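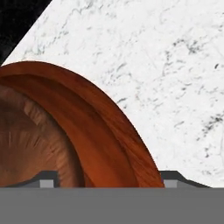 Narnarholm Community Health, Digital Services Team

Home Talks Projects Contact
Search this site... Go

Speaker notes: Pill reminder apps for older patients
Palesa Sithole, Wednesday session

Opening
Say hello, check the mic at the back. Ask who has a reminder set on their phone right now. Wait for hands.

Tusier is a plain reminder app. It sends a message when a dose is due and asks for one tap. It does not give medical advice. Say this early, it came up at Mesthorpe and used most of the question time.

Who took part
222 patients signed up through the Ndlovu clinic. All of them took at least two daily medicines. At the end of week 7, 143 were still tapping the reminders. Pause here and let people write the numbers down.
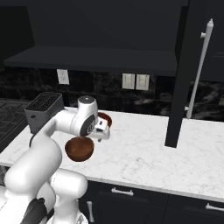
White arm over a marble countertop

Why people stopped
Most who dropped out said the alert was too quiet or came at a bad time. A few had changed phones and lost the app. Almost 646 calls came in to the help line, mainly about passwords. We now let people sign in with a code sent by text.

Do not go into the sound settings unless asked. The details are in the handout.
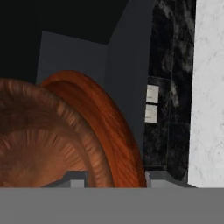 What we changed
- Larger text on the first screen
- A snooze button set to ten minutes
- A family member can get a copy of a missed alert, if the patient agrees

Go slowly on the last one. Explain that consent can be turned off at any time from the main menu.

Questions
Likely ones: cost, privacy, and whether it works without Wi-Fi. It does, but the weekly report will be late. Anything on dosage goes to the pharmacist. Sign-up sheets for the January group are by the door.

This site uses cookies. Accept Manage settings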